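Last touched Wed 24 January. If you're reading a copy older than that, the `fiber` column is wrong in it, so please grab this one instead!

# somon-laundry-notes

So this is my spreadsheet of how household fabrics wash, shrink and shed, cleaned up enough that other people can use it. It started as a tab in my budget file (don't ask) and now has 1,416 rows, one per wash. Everything was washed in home machines by me and four patient friends, mostly in Prondimbridge, with one batch from Wayne Lockwood's place in Andonard, where the water is much harder.

## What's in the folder

- `washes.csv` – the main table
- `items.csv` – the 61 things we washed, with fiber content copied from the tag
- `water.csv` – hardness readings, very patchy before December
- `old/` – my first try, kept for sentimental reasons

## Columns people ask me about

`shrink_pct` is measured along the longer side, laid flat, after a full day of drying. I don't stretch anything before measuring. Inger Overgaard does, a little, and I've marked her rows with `io` in the `who` column so you can filter them out if that bugs you.

`lint_mg` is whatever came off the filter, weighed on a jewelry scale. It's noisy. A black sock in the load will wreck it, and so will a tissue in a pocket (rows 212 through 219, sorry). 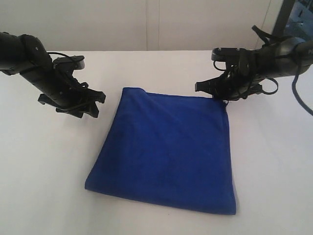 `softener` is yes, no or blank. Blank means we forgot to write it down, so please don't read it as a no! Žydrūnas Priedītis wrote a small script that warns you if you try, and it lives at the bottom of `check.py`.

`spin` is in rpm as printed on the dial. My machine stops at 400 on the delicate setting, and I suspect a lot of the long drying times come from that one setting.

## Things I'd be careful with

Microfiber and terry share a code (`MT`) in the early rows, back when I thought the difference didn't matter. It matters a lot for lint. Siriporn Khamphan went back and split the ones she could from tags, but plenty of tags had been snipped off, and those stay as `MT`.

Colors are just what we called them on the day. There's a "navy" and a "dark blue" that I'm pretty sure are the same thing.

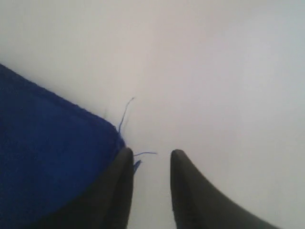 *Blue cloth, folded, on a white surface.*

Also, there's hardly any wool. I own two sweaters and wasn't about to sacrifice either of them – if you have some wool you don't love, send me your rows and I'll merge them.

## Using it

Take it, chop it up, put it in your class project. A link back is nice. Esben Baldursdóttir has a branch with everything in Fahrenheit, and I'll pull it in once the rounding is sorted out.

## To do

- [ ] split the rest of `MT`
- [ ] second scale, this one drifts
- [x] fix `fiber`
- [ ] ask Wayne about row 877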